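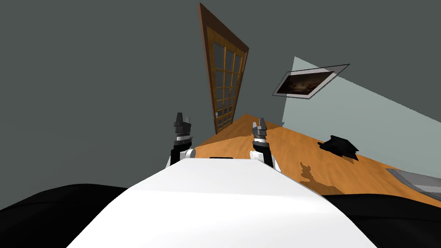
two-arm cell in the sim, grippers parked at the table edge

Rules for sim episodes before they go in the shared set?

Posted in: Simulation and test practice

Trying to write a one page checklist for our sim runs and I'm stuck on what should be a hard fail and what's just a note. Setup is a two-arm robot at a wood table, small dark item to pick up, gray tray-looking thing off to the right. Room behind it is a door, a wall, a picture. Nothing fancy.

We have 1,024 episodes from the last batch. 820 passed the check script. The rest got kicked out for all kinds of reasons and two of us disagree on half of them. Main fights:

- camera tilt. Ours is way over, the whole room leans. Is there a limit people use?
- start pose. Both grippers near the table edge, one a bit higher in view than the other. Does it have to be the same every time?
- target partly out of view at the start. Fail or keep?

Is there an actual standard for this or does everybody make up their own? Need something by December.

Posted by brollus_bench

No single standard I'd point you to for sim data. The robot safety standards cover real cells and people near them, they won't tell you what camera tilt is ok. So yes, you write your own. Write it down BEFORE the batch, that's the bit everyone skips.

What we do on Lelard, copy whatever helps:

Tilt. No limit on the angle itself. We log the camera pose per episode and it has to match the config. Big tilt that's in the config = pass. Small tilt that isn't = fail. People fight over how it looks, don't. Check the numbers.

Start pose. Store joint values, compare to the named home pose, set a tolerance per joint. Don't judge by which gripper looks higher on screen, with a leaning camera that means nothing. If you want varied starts, fine, but give the range in the config and save the seed.

Target out of view. Keep it if the task allows searching. Otherwise fail. Put that in the task file so the script decides and you two can stop arguing.

Also fail on: arm passing through the table, object dropped through the table, missing frames, time stamps going backwards. Anything about looks (dark wall, hard shadows, etc) is a note only.

Keep the rejects. Separate folder, reason code on each one. We threw ours out the first time and then the rule changed and we had to rerun all of it, took 48 hours of machine time.

Posted by galli_nightshift

just make it 1,000 episodes and toss whatever looks weird. thats what we did

Posted by pruvham_user

Would not do the above. "Looks weird" means two people give you two diffrent sets, and you can't defend it later when somebody asks why an episode is gone.

One thing to add to the long answer, put a version number on the checklist and write it into every episode's metadata. When the rule on tilt or start pose changes you'll know which ones were checked under the old one. And have both of you review the same small sample by hand without talking first, then compare. Wherever you split, the rule is worded badly. Fix the wording, go again.

For dark objects I'd also log visible pixels of the target in the first frame. Easy in sim, you already have the mask. Saves a lot of squinting at black blobs on wood.

Posted by trayside

Thanks, going with config match + reason codes. Rejects are still on the drive luckily. Will post the checklist when its done, need to sort the joint tolerances first.

Posted by brollus_bench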